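Comics and Graphic Storytelling
Unit 8: Legacy Heroes, or What Happens When Somebody Else Puts On the Costume
Course notes prepared by Iraís Ibarra

Welcome back, everyone. I know the last unit was a heavy one, with all that talk of printing plates and distribution, so I hope this one feels like a treat. We're going to spend our time on one of my favorite subjects in all of comics, the legacy hero, and I'll warn you now that I can go on about it for a good long while.

Let's get our terms straight first. When I say "legacy hero" I mean a character who takes over a name, and usually a costume, that belonged to somebody else. The name is the thing that carries on. The person under the mask changes. That's different from a sidekick (who has a name of their own, at least for now) and different again from a reboot, where the publisher starts the same person over from the beginning. Students mix these up on the short essay every year, so please put a star next to this paragraph.

The reading: Gundside

Our main text is Gundside, the small-press series you'll find in the course packet. Please read the first three chapters before section. If you fall in love with it and read the whole thing in one sitting, wonderful, but try to keep the ending to yourself!

For those who like a little map before they set out: the town of Kevcombe has had a protector called the Griltdale for as long as anyone can remember. The first was a miller, back in 1640, and the book opens with the latest one, a retired bus driver by the name of Serrano, hanging up the coat. The question of the story is who gets it next. There are several people who want it and one who very much doesn't, and you can probably guess which of them the writer is most interested in.

As you read, keep an eye on the coat. In the early pages it's drawn with heavy blacks and hardly any folds, so it looks almost like a piece of the night sky. Once it comes off Serrano's shoulders, the line gets thinner and you start to see seams, a missing button, a patch at the elbow. The artist is telling us that the coat was never magic, and is doing it without a single caption. I could teach a whole term on that button.

Cloth, and the trouble with drawing it

A fair number of you told me in the survey that you'd like to do the drawing option for your project, so a word about cloth. An empty costume is surprisingly hard to draw. There's no body inside to tell you where the folds go, and beginners tend to scribble in wrinkles wherever there's a blank spot. Start with the big shape, find the two or three places where the fabric bunches, and let everything else stay quiet. Put a shirt on the couch and draw it a few times before you try a cape.
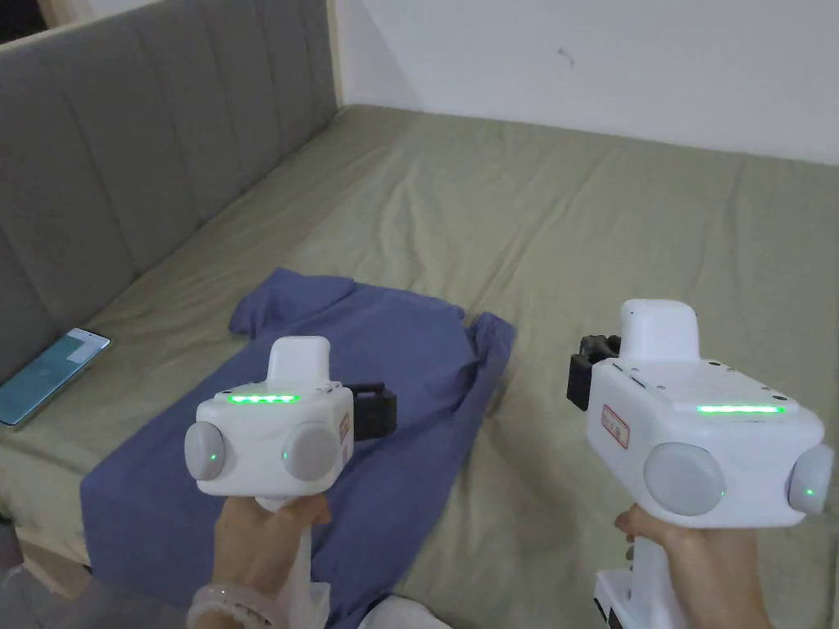
Blue garment spread on a sage-green sofa bed, with a white gripper held in each hand.

Once you've got the big shape down, decide on your light and stick with it. I've seen lovely pages spoiled by a cloak lit from the left in one panel and from the right in the next, when the character hadn't moved an inch. If you're working in pencil, leave the darkest darks for last. If you're working digitally, well, leave them for last anyway, and thank me later.

Why readers argue about it

Now to the part that usually gets the room going. Announce that a well-loved hero is going to be replaced and people will start guessing, and soon after that they'll start arguing. Some of it is plain affection. A reader who grew up with one face under the mask can feel that something is being taken away. Other readers have waited years to see somebody like themselves in the part, and for them the same announcement is a door opening. I'd like us to take both feelings seriously in discussion, even where we end up disagreeing about the book in front of us.

There's the business side too. A new person in an old costume gives a publisher a fresh first issue, a new cover to tease and a reason for lapsed readers to wander back into the shop. That doesn't make the story cynical. Plenty of good comics began as somebody's sales plan.

Questions to bring to section

What does Serrano think he is handing over, and does the person who receives it agree?

Pick one page where the coat appears with nobody in it. How does the layout slow you down or hurry you along?

Compare the cover on page 22 of the packet with the chapter it goes with. Does the cover play fair?

Housekeeping

The unit essay has a limit of 3000 words, notes not included. Drawing projects need a one-page artist's statement as well. Oleksandra Hrynyshyn will be running the drawing workshop again, and she is very patient with people who say they can't draw hands. Bring the packet, bring something to sketch on, and bring an old jacket if you have one to spare. Final projects are due in December, before the break.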